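Right, thread time. I've had three coffees and I've got thoughts about the under-17s regional squad and the way we pick keepers in this country.

Background for anyone new: I coach the girls' 15s at Hustgate and I help out with the regional talent ID days. Unpaid, mostly in the rain, love it.

The squad list for the October camp had 61 names on it. 61! For a camp with two full-size pitches and one set of portable goals that needs a bloke leaning on it. And out of all those kids we brought 3 goalkeepers.

Three. So for the small-sided stuff we had outfield players going in goal on rotation, and the actual keepers got run into the ground. One of them (great kid, massive hands, mum drives her in from Tullus) told me she'd faced more shots by lunch than in her whole club season.

Now I'm not having a go at the staff. Miroslava Skála ran the keeper sessions and she was brilliant, the footwork stuff especially. I've pinched her low-dive progression for my own lot and they already whinge about it, so it must be working.

But it's a numbers problem and it starts at club level. We stick the tall kid in goal at ten, or the slow kid, or whoever was late to training, and then at 16 we wonder where all the keepers went. They went to netball, mate. Netball treats them better.
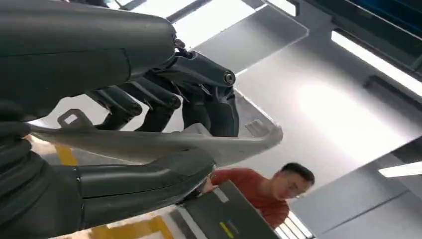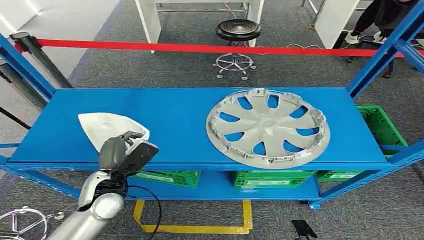
Anyway, what do I reckon we should do? Couple of ideas, feel free to tell me I'm dreaming.

First one: let keepers trial as keepers. Half the clubs in our zone still run one general trial, 60 minutes, everyone in a bib, and the goalie stands there picking grass while her own team camps in the other half. What are you going to learn from that? She could be the next big thing and you'd have her down as "quiet".

Second: share the coaching. Aryee have a proper keeper coach, Thịnh Lại, and he offered to open up his session to the neighbouring clubs. We had 5 kids go along the first night and they came back buzzing. One of them now yells "AWAY" at everything, including her brother.

It costs us a bit of petrol and nothing else. I'd love to see every zone do it, even once a fortnight.

Third, and this is where I lose people: stop cutting the small ones at 13. I know, I know, the crossbar doesn't shrink. But they grow! I've got one who was the shortest on the park two seasons back and now she looks me in the eye. If we'd listened to the first selector who saw her she'd be gone.

Somebody's already in my replies saying the academy at Prallum carries plenty of keepers. Sure, and good on them, but have you seen the fees? I've got families doing sausage sizzles to cover rego. The pathway can't be "live near Prallum and have a spare few grand".

Also, while I'm here, can we please talk about gloves. I had a kid turn up to a regional day in gardening gloves. Saved a penalty in them too, what a legend. But a club kit bag should have at least one decent pair in it, and a spare in small.

I've written most of this up properly and sent it to the zone. If you coach juniors around here and want to add your club's name, DMs are open. Bonus points if you can bring a portable goal that stands up by itself.

Off to mark out a pitch now. Keeper session first, shooting after, and yes, they're all having a turn in goal tonight.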